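Search tickets

Stemier shared workshop / Rover two-arm build
Ticket 453
Component: right arm, wrist and gripper
Status: open, workaround in place
Reported in: December

Summary: the right arm stops with a position error when it closes on a bottle and then rotates the wrist. The left arm runs the same gripper code and doesn't fault. The test job is a pour from a plastic water bottle into a paper cup, one arm to each. Stills from the bench are attached.
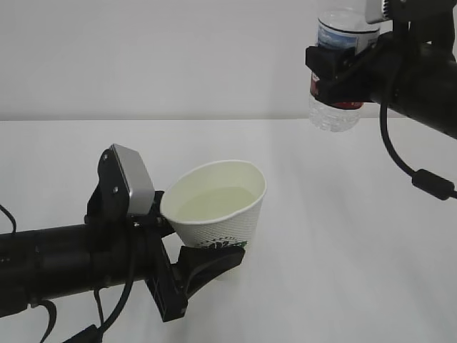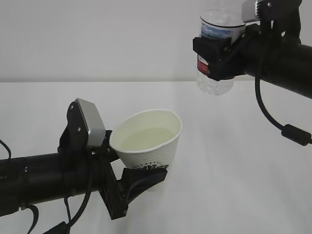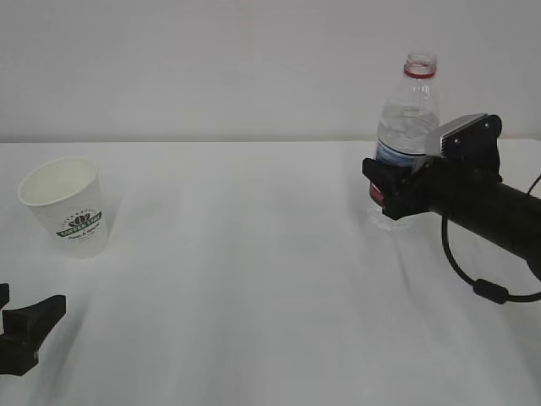
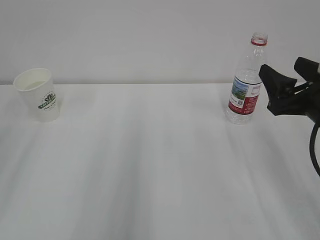 Paper cup and water bottle at the white bench, one arm per side in the first three stills, only the right arm in the last.

Behaviour: right gripper closes on the bottle, lift completes, wrist rotation begins. Partway through the rotation the controller logs a following error on the wrist joint and holds position. The gripper stays closed. The arm can be jogged back by hand from the console and the fault clears on reset.

Frequency: intermittent. It shows up more often with a full bottle than with a low one. With the gripper closed on nothing, I ran 50 wrist rotations in a row and got no faults.

Log, in the order things were tried

1. Power supply. Put a meter on the right arm's supply at the bench end during a rotation. The voltage dipped slightly and recovered. Swapped supplies between the two arms. The fault stayed with the right arm. Supply ruled out.

2. Firmware. Both controllers report the same Primirix build. Reflashed the right one anyway and reloaded its joint limits from the saved file. No change.

3. Wrist gains. Raised the proportional gain on the wrist by a small step. The fault came less often, but the wrist buzzed when holding still. Put it back to the stored value. I don't want to tune around a mechanical problem.

4. Cable. The cable on the right arm hangs in a loop and passes through a ferrite. At the far end of the rotation the loop comes up short and pulls on the connector. Unclipped the cable at the elbow, fed more slack toward the wrist and clipped it again. Faults dropped noticeably but didn't stop. Some of this was the cable, then, and there's something else as well.

5. Grip force. The gripper was set to close until it saw a current limit, and that limit had been copied from an older job with a rigid part. On a thin bottle the wall gives, the fingers keep travelling, and the bottle ends up off-centre in the grip. That moves the weight away from the wrist axis. Lowered the limit by 2 steps. The bottle holds without the wall caving in.

6. Grip height. Gripping low on the bottle puts most of the water above the fingers, so the wrist has to carry more load as the bottle tips. Moved the grip point up to the label. This made the largest difference of anything on the list.

7. Left arm check. Ran the cup side alone with liquid in the cup, lift and hold only. No faults. The cup needs a lower current limit again, as the paper creases at the setting used for the bottle. The two grippers now have separate settings files. Please don't merge them back into one.

Current state

With the cable slack, the lower limit and the higher grip point, I ran the full pour for an evening and had 2 faults. Both were on the first run after a cold start. The workshop isn't heated overnight and the wrist gearbox is stiff until it has moved for a while. Have added a warm-up routine to the start script that swings each joint through its range with the grippers empty. Not yet tested from a cold start.

Workaround for anyone using the rig before this is closed: run the warm-up, start with the bottle no more than half full, and keep a hand near the stop button for the first pour. If the wrist holds with the bottle tipped, take the bottle by the neck before you open the gripper. Opening it first will put water over the bench and possibly into the cable connectors.

Still to do

Replace the right wrist connector. The locking tab is worn and I don't trust it after all that pulling. The spare from Paucar is the wrong gender, so a new one is on order.

Log wrist current during a cold start, with and without the warm-up.

Check the backlash on the right wrist against the left. By feel the right one is looser, but I haven't put a dial gauge on either.

Leave the ticket open until the connector is fitted and the cold-start runs are logged. If you see the fault in the meantime, add the controller log to this ticket and note how full the bottle was.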